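Two Towns, One Bakery Route: Talking With the Woman Who Drives the Bread

I first heard about the Asstead bread run from my sister-in-law, who has her rye dropped off in a cooler on her porch every week and talks about it the way other people talk about their kids. 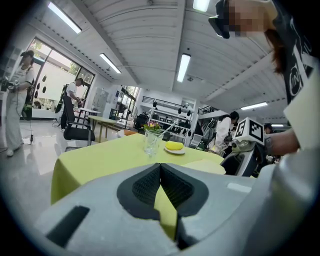 So I called the driver up and asked if she'd sit down with me, and she said sure, as long as it was after two, when she's done with the route and has had her nap. She asked me not to use her name. "Everybody on the route knows who I am anyway," she said, "and everybody else can just buy the bread."

She has been driving for the bakery in Fairclough for eleven years. Before that she did school lunches, and before that she sold tires, which she says was the best job she ever had until this one. She gets up at 2:30, picks up the first racks at 3:15, and is out past the Jolberg turnoff before it gets light. There are 430 loaves on a normal morning. The week before Christmas it's more like a wall of bread, and she can't see out the back at all.

I asked what people get wrong about the job. She laughed for a while. "They think it smells good," she said. "And it does, for the first week! After that I couldn't smell it if you paid me. My husband can. The dog can, the dog goes crazy."

We got onto the subject of winter pretty fast, because you can't live up here and not. In January a couple of years back the road to Avetness was closed for two days, and she turned around with the truck still half full. She didn't want to take it all back, so she stopped at every house on the Jolberg side that had a light on. "I gave away cinnamon loaves to people who were in their bathrobes," she told me. "One man tried to pay me in firewood. I took it, too."

Avetness is the stop she likes best. It's a small place (3,833 people on the sign, though she thinks the sign is old) and the store there lets her use the microwave. She eats oatmeal standing up by the register and hears all the news. She knew about the bridge repairs before the paper did. She knew my sister-in-law was expecting before I did, which I'm still a little sore about.

The money is okay, she says. Not great. The bakery pays for the truck and the gas, and she gets a bit extra for every new porch customer she signs up. She had 200 of those at one point and had to stop taking more, as it was making her late for the stores. I asked if she'd ever want a second driver to split it with. She made a face. "I'd have to talk to them," she said.

What about the bread itself, though? Does she still eat it? "Oh, every day," she said. "The seeded one, toasted, with too much butter. The white is fine for sandwiches. I wouldn't bother with the olive, and you can print that, they know how I feel about the olive."

I did try the olive, for the record, and I liked it a lot. I told her so on the phone afterward and she said that was my business.

She plans to keep going until her knees tell her otherwise. There's a new stop starting up past the feed store in Asstead, and she's already annoyed about the driveway.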